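Thread on the grasp-proposal work we put on the preprint server this week. Short version: we changed how the pre-grasp pose is chosen for thin flat objects next to tall ones, and the arm stops clipping the tall ones nearly as often.

The problem first. Most tabletop grasp sets are cups, blocks and fruit. A desk has paper on it. Paper is a few millimeters high, often overlapping, with printed covers that confuse a segmentation model trained on solid objects.

A printed car is segmented as a car. A printed map is segmented as 9 or more separate things. Depth alone doesn't help much, as the height step at the edge of a booklet is close to the noise floor of the sensor.

Our method (we call it Edby) keeps two estimates. The fixed view gives a coarse layout: where the layers are, where the tall obstacles are. The wrist view refines only the edge nearest the fingers. The two are fused once, just before descent.

Alina Lungu wrote the fusion step. Mei Schumacher ran the baselines, including Plarnum, which uses the fixed view only.
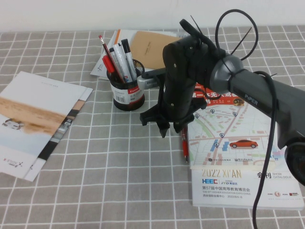
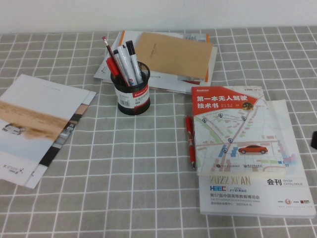
Fixed view for the two with the pen holder, wrist view next.
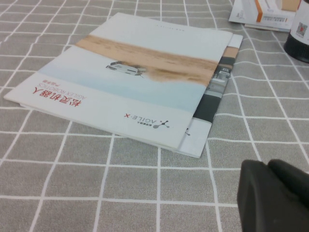 Filed under: Manipulation / Perception

The pen next to the printed matter is the target we report separately. It is narrow and it lies close to a paper edge, so a closing finger can push the sheet before it touches the pen. In the results table that row is called "adjacent."

Protocol: 200 trials per method, 50 of them adjacent. Layout shuffled by hand between trials, same cloth throughout. The grid on the cloth is used to check calibration and is masked out before segmentation.

We tried leaving the grid in. The edge detector then prefers the printed lines to the booklet edges, more so in the wrist view where the lines run diagonally. Masking costs a little recall on white covers. We accepted that.

What counts as a failure: target not lifted, wrong layer lifted, or contact with any obstacle above 3 cm. The last one is strict. A light touch on the pen holder fails the trial even if the pen comes up cleanly.

Main finding: the wrist view matters less for locating the object than for deciding which layer is on top. With the fixed view only, two overlapping booklets are often merged into one region and the planned grasp lands on the lower one.

Second finding, less welcome: fusing more than once during descent made things worse. Once the fingers fill a corner of the wrist view, the edge estimate drifts toward them. We now freeze it early. Lonska, the older planner, had the same drift and we had blamed its controller.

Limits. One arm, one gripper, one cloth. No glossy plastic sleeves. Stacks behind the pen holder are treated as obstacles and never as targets, so we make no claim about picking from a loose pile.

The 711 labeled layouts go up with the code under the name Pîrvu after we fix the license file. Labels are polygons per layer, plus an ordering. Masks for the grid are included.

If you try it on a different gripper, change the finger width in the config before anything else. The default is ours and the planner does not check it.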